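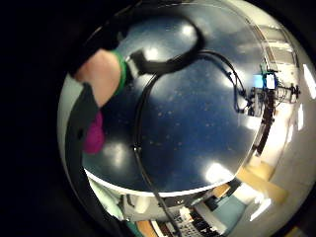
Fellton, 19th December

Hurnine Pottery opens its winter studio to the public in Fellton this week, and we couldn't be happier to finally unlock the doors! Work on the old Bokow bakery began in October, and the building now holds 60 shelves of bowls, plates and mugs, plus a bright teaching room with 4 wheels.

Beginner classes run for three hours and cover throwing, trimming and glazing (aprons are on us, old shoes are a good idea). The first 100 visitors will get a small test tile to take home.

Evening sessions start in the new year, and sign-up sheets are at the front desk on Amissah Street. Come by, say hello and get your hands muddy!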